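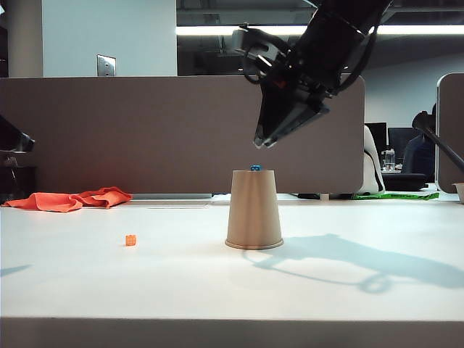
Paper cups at the office: keep buying or switch to mugs?

Carngate Community Board > Work and Small Business > Supplies

byungchul_h
I do the ordering for a small office in Stullerport. There are 30 of us. We go through tan paper cups at a rate I don't like, 220 in a bad week. I want to stop buying them and get everyone a mug. Has anyone done this and did it stick? My main worry is the sink. We have one small one and no dishwasher.

tollgate5
We did it. It stuck for 2 months. Then the sink was full every afternoon and the office manager put the cups back out. If you don't have a dishwasher I would not bother.

marnie_k
Disagree with tollgate5. We have no dishwasher and it works fine. The rule is that you wash your own and it goes back to your desk. No shared mugs at all. Shared mugs are what fill the sink. Put a drying rack on the counter and clear it at 5 pm. Anything left goes in a box under the sink and people can dig it out themselves.

tollgate5
And who clears the rack? Somebody ends up doing that job for free. In our office it was me.

marnie_k
We rotate. It takes two minutes.

Ga-eun Jin
I run the coffee counter in the Yeon building so I see this from the other side. Most paper cups have a thin plastic lining, and a lot of recycling programs won't take them because of that. Check with your hauler before you assume the brown ones are any better. Brown only means the paper wasn't bleached. It doesn't tell you anything about the lining.

byungchul_h
I did not know that. Ours go in the blue bin and I figured that was that. I'll call.

pete_in_carngate
What are you paying per sleeve? If you are getting them from the office supply place you're paying too much. Restaurant supply is cheaper if you can store a full case. Ask for single wall if it's mostly water and double wall if it's coffee. People double up single wall cups for hot drinks and then you're using twice as many.

byungchul_h
They do double up. I see it every morning.

pete_in_carngate
Then that's a good part of your number right there. Fix that first and leave the mugs for later.

marnie_k
Or skip buying a better cup and buy the mugs once. I don't see why he should spend more on something that goes in the trash.

Ga-eun Jin
You can do both. Keep one sleeve in a cabinet for visitors and don't leave it out by the coffee maker. People take what is in front of them. Store them upside down if the sleeve is open so dust stays out.

tollgate5
The cabinet idea is fair. I would go along with that one.

byungchul_h
Update. The hauler does not take them, lined or not. I ordered plain white mugs from Arkora and a drying rack, and the cups are going in the cabinet starting in March. I put my own name on the rack list for the first week. Will post again when I have a month of numbers.

pete_in_carngate
Get a couple of extra mugs. They break.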